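Zistow compares two fingertip designs for hand-held grippers in desk-sorting trial

2022-05-13

Automation firm Zistow has published the results of a comparison between two fingertip designs for its hand-held grippers, carried out on a desk-sorting task at its Haverford site. The trial covered 2,052 recorded attempts. The ribbed fingertip, sold under the name Prilimora, will become the default part on new units. The older smooth pad stays available as a spare.

Hand-held grippers of this type are used to record manipulation data without a robot arm. The operator closes the fingers by hand, a camera on the tool records the view past the fingertips, and the position of the tool is worked out afterward. The recordings are then used to train a controller that drives an arm fitted with the same fingers. Any change to the fingertip therefore affects both the recording stage and the arm, and the company says it wanted figures from the first stage before committing to new tooling for the second.

The task was kept simple. Operators worked standing at a table with a desk organizer and paper goods, using one gripper in each hand. An attempt consisted of taking hold of a sheet, a booklet or a short stack, moving it to a named position in the organizer, and releasing it. Attempts were scored on three points: whether the item was held on the first closure, whether it reached the position without slipping, and whether it was released without dragging other items along.

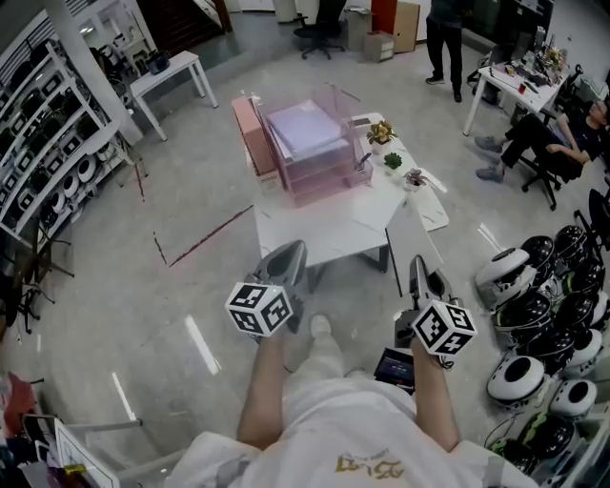
Two hand-held grippers with marker cubes at the sorting table.

Each operator completed a block of 70 attempts with one fingertip before changing to the other. The order was switched between operators to limit the effect of practice. Blocks that were interrupted were kept in the data up to the point of interruption, so the total does not divide evenly into full blocks. The table height and the organizer were the same in all blocks, and the items were returned to their starting layout after each attempt.

On single sheets, the ribbed fingertip gave a clear improvement in first-closure holds. The smooth pad tended to push the sheet ahead of it when the approach was shallow, and operators compensated by tilting the tool. The ribs reduced this effect. The benefit was largest when the sheet lay flat on other paper and smallest when an edge was already raised.

On short stacks, the two designs were closer. The ribbed tip held the outer sheets well but did nothing for the sheets in the middle, which could still slide when the stack was lifted by one corner. The smooth pad behaved in much the same way. Zistow concludes that stack handling depends more on closing force and grip position than on surface pattern, and it has not claimed an improvement for this class of item.

Release was the weak point of the new part. With thin paper, the ribs sometimes kept contact on one side after opening, and the sheet followed the finger for a short distance. Operators learned to open the gripper fully before withdrawing, which removed most of the problem but added time to each attempt. The company has since reduced the rib depth at the outer edge of the tip. The revised part was not included in the published figures and will be tested separately.

Camera view was assessed alongside grip. A fingertip that holds well but hides the item from the tool camera is of limited use for training, as the controller has to act on the same view. Reviewers went through the recordings and marked each attempt according to whether the contact point could be seen in the moments before closure.
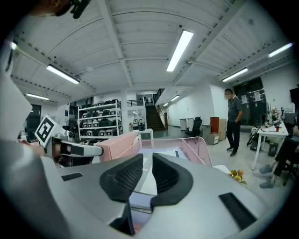
The ribbed tip is narrower toward the end than the pad it replaces, and reviewers marked the contact point as visible in a larger share of attempts. The gain was most noticeable on approaches from above. On low approaches the body of the gripper still covered a large part of the lower image, and the choice of fingertip made little difference. A higher camera mount was considered and rejected for this version on the grounds that it would strike the upper trays of an organizer during deep placements.

Two-handed attempts raised a separate question. When both tools worked close together, one gripper could enter the other's view and cover the item. Zistow kept these recordings in the set, noting that a two-arm system would face the same situation. They were tagged so that they can be included or left out during training.

Tracking was compared on a smaller part of the data. The existing method uses square markers, seen from an outside viewpoint. The alternative, supplied by Eltent, estimates the tool position from the on-board camera and a motion sensor. Both methods were run on 30 attempts picked to include fast movement, wrist rotation and close two-handed work.

The marker method gave steadier positions while at least one face of the marker was in clear view. It lost the tool when a forearm came between the marker and the viewpoint, and it was slow to recover after quick rotation. The on-board method continued through these intervals but drifted over longer attempts, with the error growing when the tool was held close to a plain surface that offered few features. Drift was corrected when the tool returned to a view of the wider room.

Neither method was judged sufficient alone for two-handed work. Zistow plans to run them together, using the markers to correct drift and the on-board estimate to fill gaps. The combined output needs a common clock between the two sources. In the trial this was done by hand, by matching a sharp tap at the start of each recording. Automatic alignment is listed as open work.

Operator comfort was recorded by short questionnaire after each block. Scores for the two fingertips did not differ in a meaningful way. Comments dealt mainly with the weight of the tool at arm's length and with the force needed to hold the fingers closed during slow placements. A lighter closing spring is being tried, although it may reduce the holding force on stacks and will have to be checked against the same scoring sheet.

The company lists several limits on the results. All attempts used paper goods and a single type of organizer. No wet, oily or soft items were handled. The operators had prior experience with the tools, so the figures say little about first-time users. Wear was not measured, and rib patterns of this kind usually lose grip as the edges round off. Replacement intervals for the new fingertip have not been set.

The controller stage comes next. Zistow will train two versions, one on recordings from each fingertip, and run both on the same arm with the matching part fitted. The test will repeat the desk-sorting task with the same three scoring points, plus a count of operator interventions. Results are expected in September. Until then the company advises existing users not to mix recordings from the two fingertips in one training set, and to note the part in use in the header of each recording.

The new fingertip fits current gripper bodies without changes. It is held by the same two screws as the smooth pad, and the opening width should be recalibrated after fitting.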